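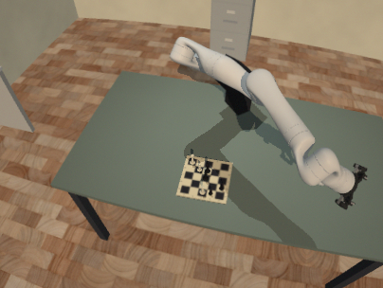
Notebook > Jinirmont sim > Small-board runs

Print this page | E-mail this page

January, late afternoon. Reran the grasp policy with the Urquijo reward – 62 episodes, 11 failed picks. Most of the failures are on pieces with a neighbor on the next square, like the white and black pair in the nearest row. The gripper opens wide for the approach and I think the open fingers are too much for that spacing. Next: cap the opening before descent, same 3 seeds. Rodrigo Bustamante wants the arm shadow left on for the Divero comparison. Fine, but its edges are jagged – check the shadow map setting.

Contact | © Rinden | Back to top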